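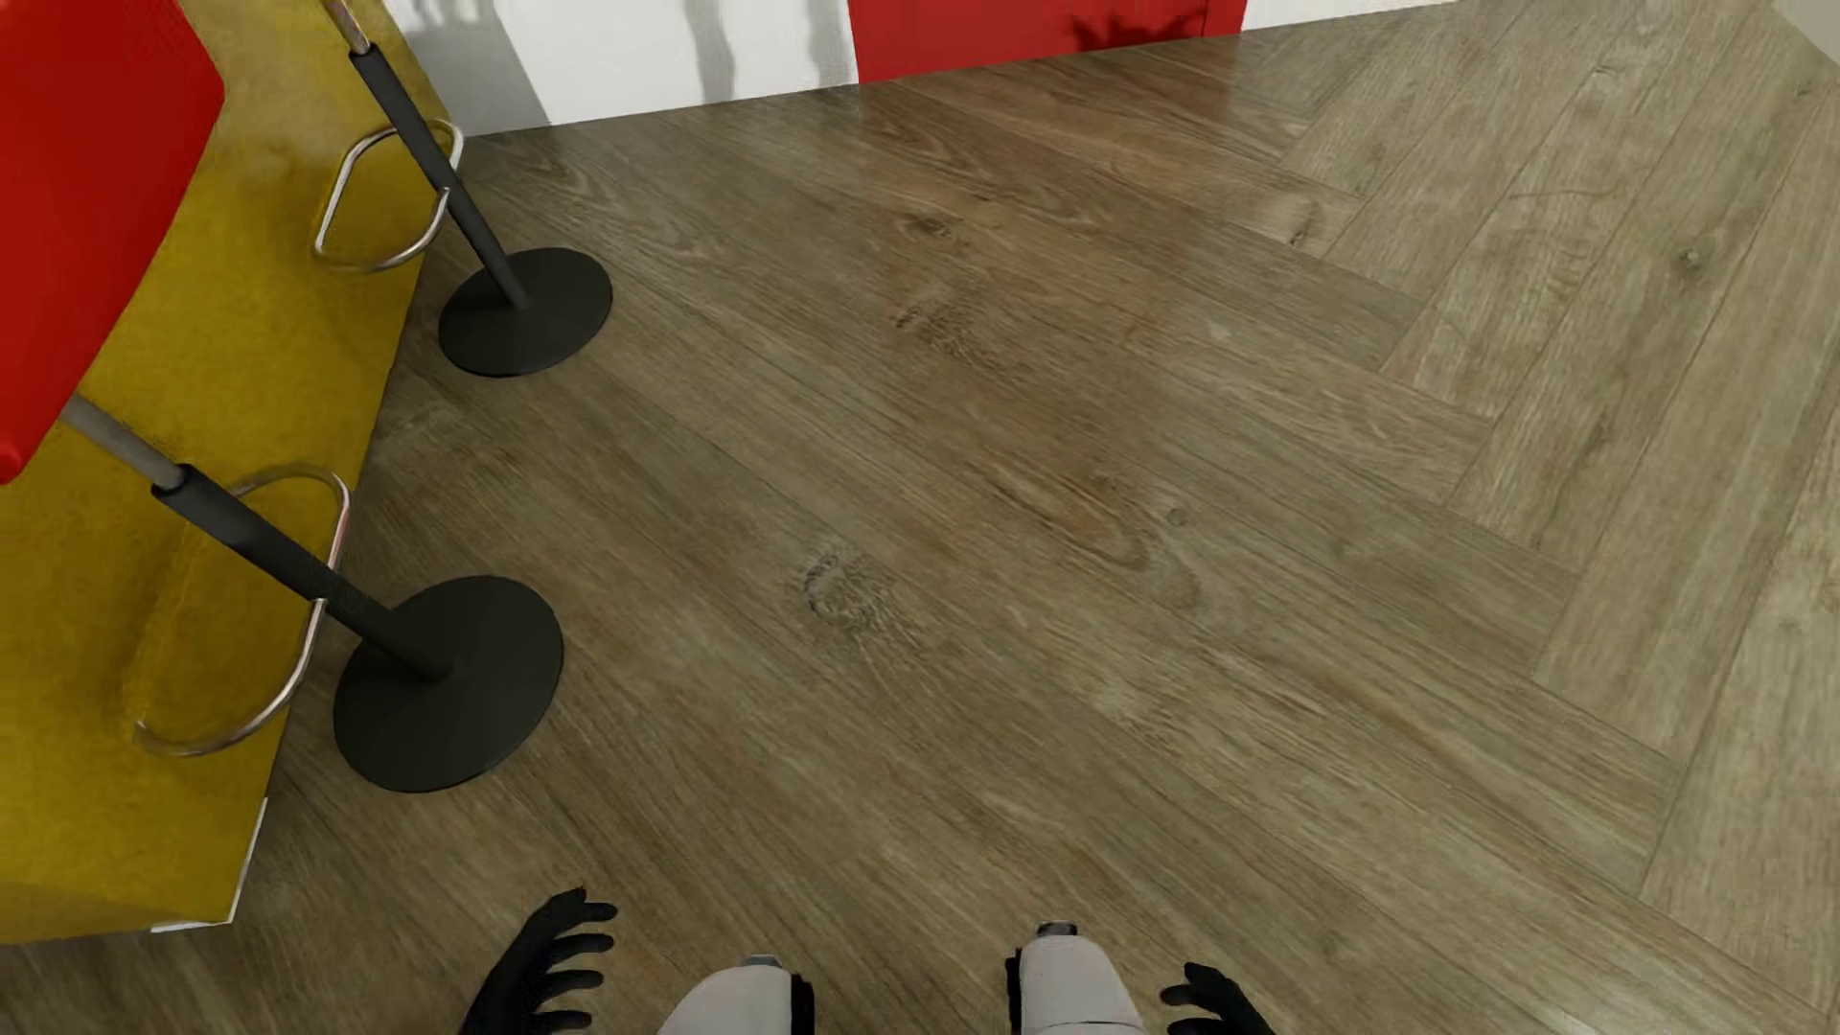 Sim kitchen demos - how many before you train?

stekutow_ops
Collecting teleop demos of the humanoid in a simulated apartment, task is walk to the bar counter and stop between the stools. 60 good ones so far. Policy trained on those walks fine, then drifts into a stool base. Do I keep going to 1000 or is somthing else wrong? Head view plus a room view saved for every run.

lill_pad
60 is nothing. Keep going.

kimbyfan
Disagree. Looking down like that the head cam gets floor, hands, a couple of stool bases. How is it meant to know where the counter top is? More demos of the same view = more of the same problem. Tilt the head up.

stekutow_ops
Tilted down on purpose - feet kept catching on the footrests. Could do half and half I guess.

kimbyfan
Half and half is worse imo. Pick one pitch, or log the head angle and feed it in. We mixed pitches on the Galtance set in August without logging it and threw out 69 episodes.

lill_pad
or just train on the room view too??

kimbyfan
And where does the room view come from on a real robot

lill_pad
fair. still useful for labeling tho

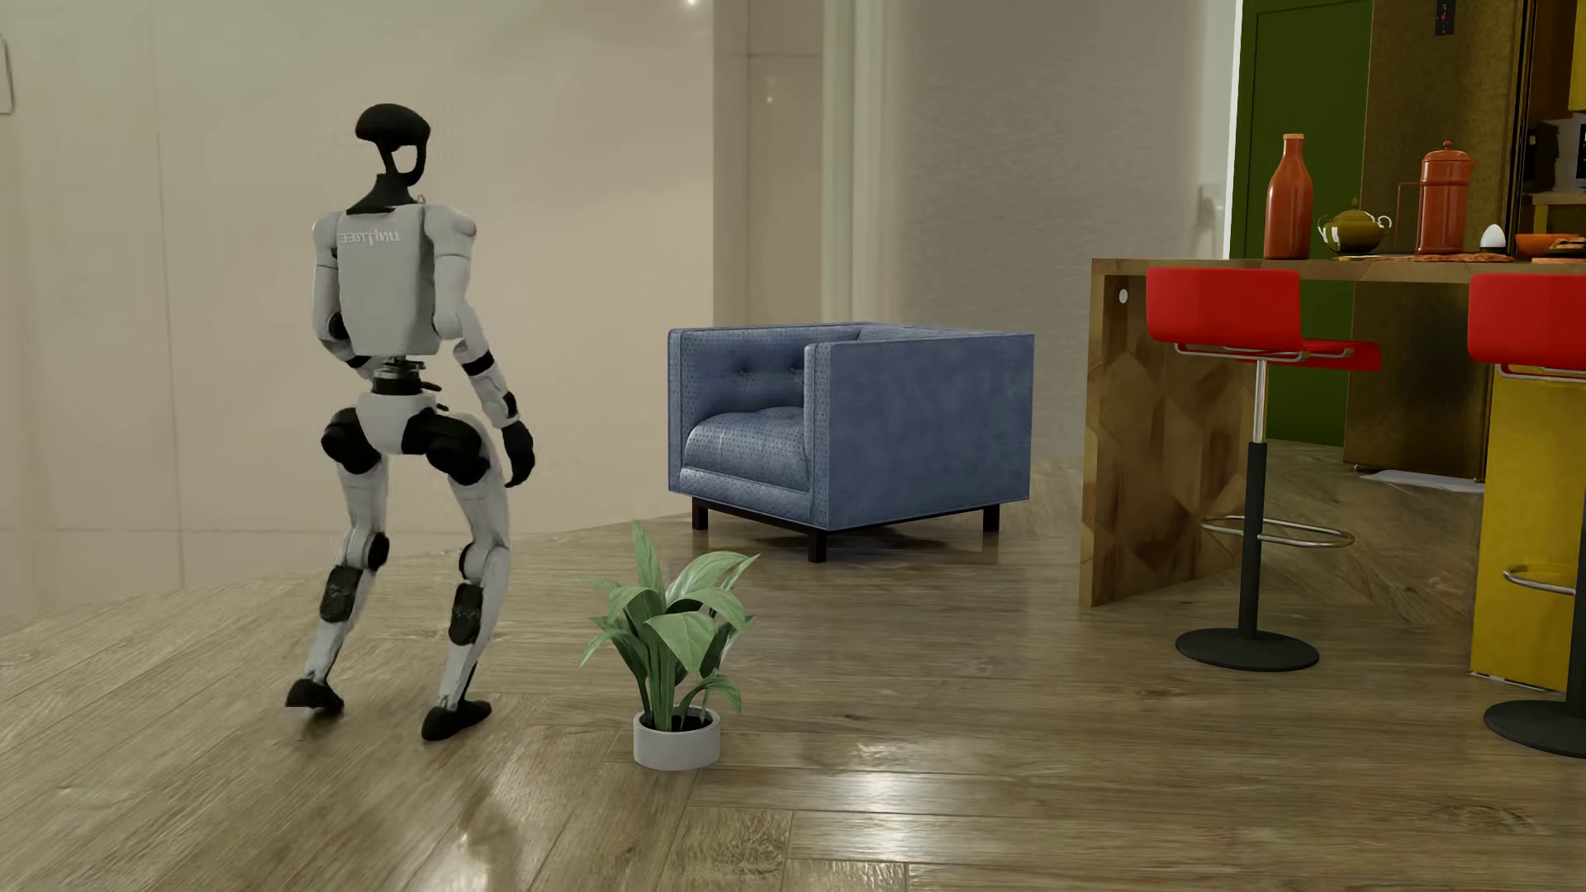
stekutow_ops
Room view attached. Robot on the left with its back to us, plant and blue armchair, counter over on the right. Starts are all within a step or two of the same spot, maybe thats it?

lill_pad
yeah there you go. same start, same path. it never sees a recovery

kimbyfan
Ok on this one I agree with lill. Randomize start position AND heading. Start some with the armchair in the way. Start some too close to a stool and have the operator back out - those are worth more than clean ones.

stekutow_ops
Do I keep the bad bit before the back out? Or trim it

lill_pad
keep it

kimbyfan
Trim it. You dont want it learning to walk into the stool first. Begin the episode from the bad pose.

lill_pad
depends on the method, plenty of people keep everything and mask the loss on the bad part

stekutow_ops
Will do 2 batches then, trimmed and masked, same starts for both. Also moving the plant between runs. Using the Kimby recorder so export is slow, will post numbers when its done.

kimbyfan
Log the head angle!!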